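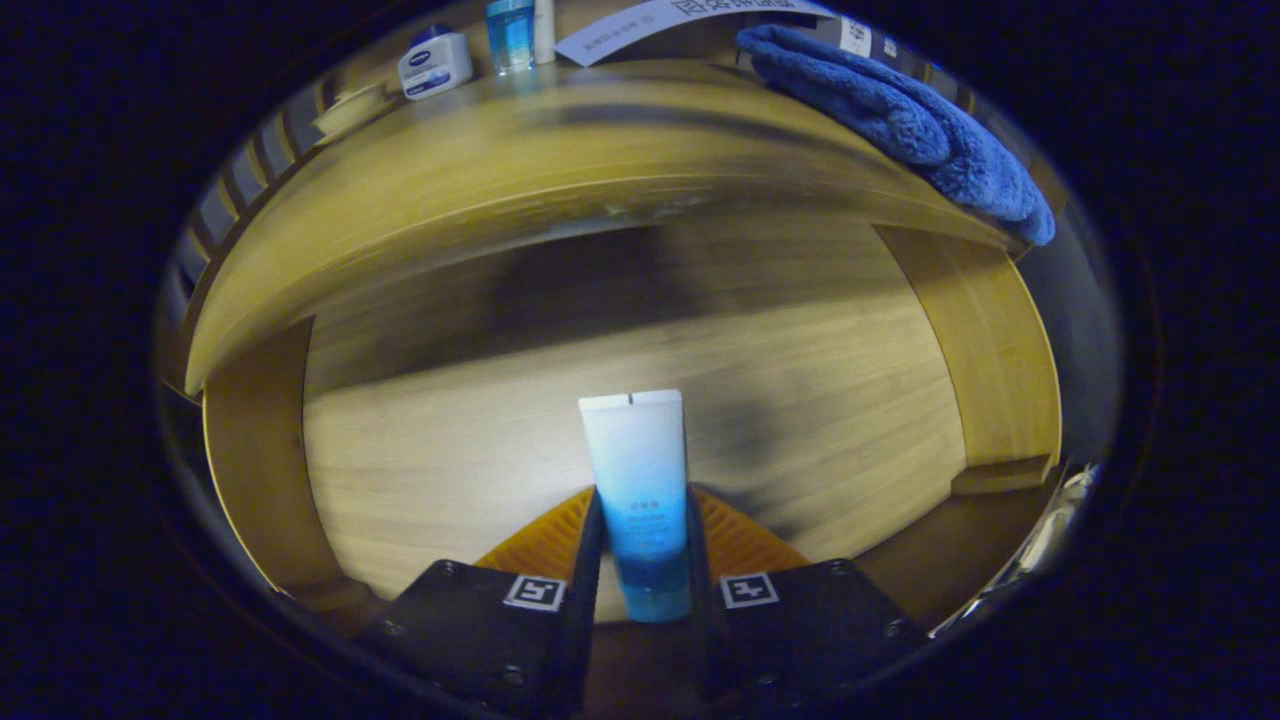

Blue cleanser tube, lower compartment of the wooden shelves. Small stuff lives up top.

From: Angharad Gape
To: smallspaces list
Subject: Re: [smallspaces] where do you all keep the face wash??
Feb 13, 2023

Dayana Quispe wrote:
> OK bathroom people, help. Our sink has no counter at all, just a
> rim, and everything I put on it ends up in the bowl. My sister says
> to get one of those Droketer hanging caddies but the suction cups
> on the last one let go at two in the morning and scared the dog
> half to death. I have one wooden cabinet in the hall I could use.
> Would you keep tubes and jars in wood? Lying down or standing up?
> And how do you stop it from turning into a junk pile?

Hi Dayana (and hi everybody, I've been lurking since December!),

Yes to the hall cabinet! I moved all of my washing-up stuff out of the bathroom last winter and I'm never going back. My shelves are plain light wood, nothing fancy, and the way I do it is tubes in the lower compartment and little things on the shelf above. So the blue tube of cleanser goes down below, crimped end up, and the small jar with the dark blue lid and the little blue bottle stay up top where I can grab them half asleep.

Standing up, definitely, if the tube will do it. I used to lay mine flat and they'd slide to the back and I'd buy another one, and then I had three open at once (Mesfin still brings this up). If you've got a skinny one that keeps tipping over, lean it in the corner against the side panel.

About the wood: I had the same worry. I gave mine two coats of the clear Brosuver wax, the 300 ml can, and I still have most of it left, so if you're anywhere near me come and get some. I wipe the tube on my towel before it goes back. When I forget, it leaves a ring, and I go over it with a damp cloth and then a dry one and life goes on. Krum told me to cut a sheet of shelf liner for it and he's probably right, but I like looking at the grain.

As for the junk pile, well. Mine creeps too! Boxes are the worst for me, I'll keep the carton a thing came in for months as if I'm going to mail it back. What sort of helps is that every time I open something new I take everything off the top shelf and only put back what I used that week. Takes 10 minutes, less if I don't start reading labels.

One question back at you, how deep is your cabinet? If it's one of the old Patell ones the bottom part goes back forever and you might want a tray you can pull out. Kwesi had a couple of spare ones at the swap, I don't know if he's still got them. Kwesi, do you?

Oh, and skip the caddy. I had the Droketer too. Same thing, except it was the cat.

Angharad

> -- 
> Dayana

Filed under: Bathroom & Hall, Storage
2 replies | 6 likes
Contact the list owner | Back to top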